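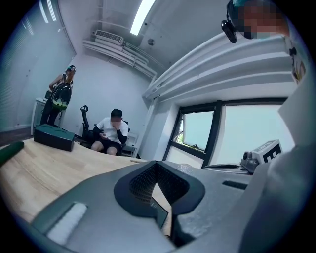
Ticket 990 – Danditz Parish Suite, hosted
Category: Livestream / Membership register
Opened: Tuesday, August 4, 2020
Site: Larnis Uniting Congregation
Status: Closed, more or less

Reported: Sunday service stream drops at minute 27, reliably, which puts it in the middle of the sermon. Several members have written in to ask that we not hurry.

Entry 1. Swapped the network cable. Restarted the encoder. Dropped at 27 again on the test run, with only a hymn recording playing, so the preaching is cleared.

Entry 2. Checked the Hanano encoder settings. Session limit was on, left over from the free trial in February. Turned it off and saved. It turned itself back on.

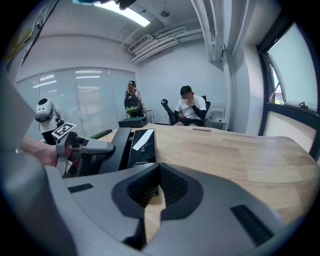 Entry 3. Rang Danditz. On hold for 46 minutes, to organ music. Was told the limit follows the licence, and the licence follows the membership register, and our register says we have 2000 members. We have a good deal fewer, even at Christmas.

Entry 4. Found the cause. When the Nambiar congregation merged with ours, their roll was imported with the baptism register attached, going back to the colonial era. The software took everyone as a current member and put us over our tier.

Entry 5. Marked the departed as departed – there is a tickbox – and re-synced. Limit stayed off. Test stream ran the full length of a service, including notices.

Outstanding: the birthday email program still has the old list. Please don't press Send All until I've looked at it.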